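Search posts
Search this site
Go

Tracey Greenwood
13 Feb 2019

Another email telling me my computer is "reaching end of life". It's a desktop. It reaches end of life when it stops turning on, and this morning it turned on.

The email came from Bamlow, who also sell computers. Funny, that.

Their own page says a new one will save me 37 minutes a week. A week of doing what? I write letters and do the accounts for a shop. Most of my waiting is for Niltwood to answer the phone.

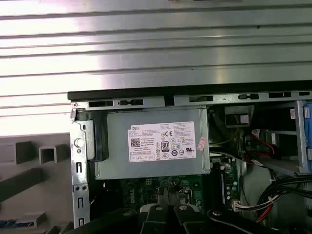
I did ask them where the 37 came from. Got a reply from someone very polite saying it was "based on customer feedback". How many customers? No reply to that one yet. I asked in December.

Mbali Ndlovu says I'm being unfair and that old machines do get slower. Maybe. Or the programs get fatter and we blame the box. My spreadsheet has 3351 rows and opens fine. The website for ordering till rolls takes longer, and a new computer won't fix their website.

Then there's the trade-in. Bamlow will "responsibly recycle" the old one. I asked which firm does it and was told "a trusted partner". If they're so trusted you'd think they could have a name.
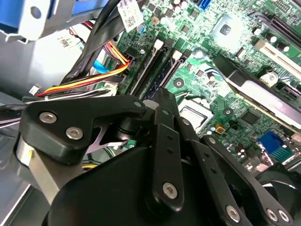 Compare Mullby, who wanted to sell me a three-year care plan. Read the small print: it doesn't cover the power supply, the fans or anything "subject to wear". So what's left, the lid?

Britta Stöcker swears by hers, mind. She's also never made a claim on it, so I don't know what she's swearing by.

I'm not against new things. I bought a kettle. But if a firm wants hundreds of pounds off me, I'd like one number I can check and one question answered without a leaflet.

Two people have now told me to try Kekana instead. Had a look. Their front page says "future-proof". Closed it again.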